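**Rimitbridge Community Kitchen - house meeting**

17 December 2025, back room

Present: Indira Kurian (chair), Prakash Shenoy (notes), Venkataraman, Lou, Bettina, Carl

Apologies: Deepa

**1. Last meeting**

Notes from the last meeting were read and agreed. The one open item was the fridge seal. Carl has fitted the new one and the door now shuts without being pushed. Closed.

**2. Crates**

Lou said the green crates have been drifting between the back room and the van, and on two mornings the produce had to be carried in by the armful. Bettina thought more should be bought. Indira said to find the ones we have first. Stonell will sell us a mixed lot but wants an order of 100, and we have no place to store that many.

Agreed that crates go back to the back room at the end of each shift and are not to be used for recycling or for propping the yard door. Carl will write RK on the short sides with paint marker. Lou will ask the Nurnora pantry if any of ours ended up with them after the September drive.

Venkataraman asked if crates may be stacked with food in them. Yes for potatoes, onions and squash. No for greens and bread.

**3. Steel trays**

Prakash has sorted through the trays. The flat ones are fine. Some of the ribbed ones are hard to get clean along the ridges, and the sponges we buy don't reach down the sides. Bettina has a stiff nylon brush at home that does the job and will bring in two of the same kind. To be paid from petty cash, receipt to Indira.

Trays are to be dried before they are put away. Lou asked that they not be left on the table by the window overnight, as she has to move them before she can start in the morning. There was some talk about hanging a rack. Carl will measure the wall but made no promise before the new year.

**4. Table by the window**

The dark table picks up dust quickly and shows it. It will be wiped down at the start of the shift as well as the end.

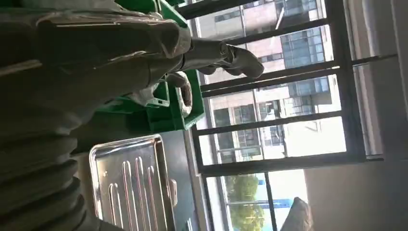 Bettina would like the table moved to the inside wall, out of the glare. Venkataraman is against this and said the daylight is the best thing about the room for sorting, because bruised fruit is easy to miss under the tube lights. Left where it is for now. Indira will price a plain roller blind for the window and bring a figure to the next meeting.

Carl noted that the black bars on the window could use a wash. Added to the spring list.

**5. Holiday hours**

Closed for the last week of the month. Anything fresh goes to Nurnora before we lock up - Lou will drive. Dry goods stay on the shelves. Fridge to be emptied and left on low.

**6. Other business**

The spare key is missing from the hook. Whoever has it should put it back.

Prakash has 17 names on the shift list for January and needs a second person for early mornings. Venkataraman will do it until someone else comes forward.

**To do**

- Carl: mark crates, measure wall for rack
- Lou: call Nurnora, drive fresh food over
- Bettina: brushes
- Indira: blind price
- Prakash: send out shift list

Next meeting in January, same room. Date to follow by email.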